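Home | Notebook | Benches | Stores | Contact

Workshop notebook
26 Jun 2020, by Noelia Tejada

Long one today, so put the kettle on. I've been meaning to write up the flax retting since I got back to the bench, and if I leave it any longer I shall forget which bundle went where and we'll be guessing again in December.

We started with 500 g of straw from the Iltdale plot, all pulled by hand and rippled last autumn, and kept in the dry store over the winter. It smelled lovely when I opened the sack, like a hayloft. I split it between the two tanks. Tank A had rainwater from the butt, tank B had tap water left to stand overnight, and I weighed the bundles down with slates as usual (the ones with holes in, please put them back on the shelf if you borrow them, I spent half a morning looking).

Tank A went much faster than I expected. By day five the water was the colour of strong tea and by day six the fibre was slipping off the core when I bent a stem over my finger. I took it out then and I'm glad I did, as another night would have spoiled it. Tank B needed 9 days and even so a few of the thick stems at the bottom were still stubborn. I think next time I'd sort by thickness first, which old Brorano's leaflet tells you to do and which I have cheerfully ignored for years!

Drying was outdoors on the fence, turned twice a day. We had one shower and I ran out in my slippers to rescue the lot. The tank A fibre has dried to a pale silvery grey and tank B is more yellow, with a slightly harsher feel. I put a hank of each in the drawer marked Hitik so you can have a rummage and tell me if I'm imagining it.

Breaking and scutching went well once I'd tightened the hinge on the break. The blade had been wandering to the left and chewing the ends. I've put in a longer bolt and a leather washer and it now closes with a very satisfying clack. Heckling I did in two passes, coarse then medium. I didn't bother with the fine comb because it has two bent pins, and I'd sooner fix those than tear up good line.

Tow from both tanks is in one bag, sorry, I mixed it before I thought. It's perfectly good for string.

To do:
- straighten pins on fine heckle
- empty tank B on to the compost (it stinks, pick a day with a breeze)
- copy these notes on to the sheet for batch 2521
- ask at Siddiqui for more of the undyed linen thread, the thin one, so we've something to compare our spinning against
- find the lid for the distaff box

I did try a little wet spinning last night, only a bobbin's worth, with a saucer of water by my elbow and the radio on. The tank A line drew out beautifully, long and cool and hardly a slub in it. I was so pleased I kept going well past supper. 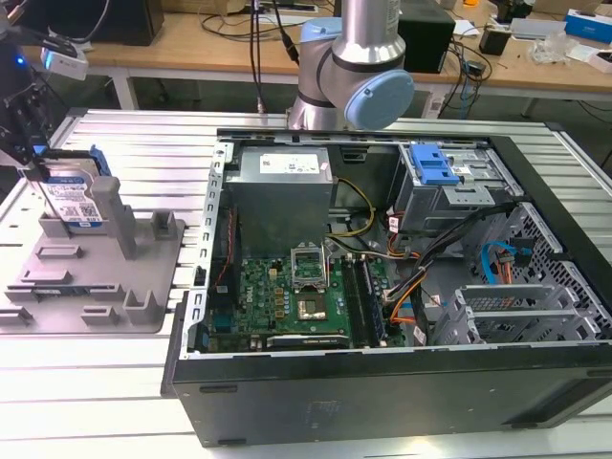 Tank B I'll spin tomorrow if my hands have recovered, with the same wheel and the same whorl, and I'll wind both on to cards so they can hang side by side by the window.

2 comments | Share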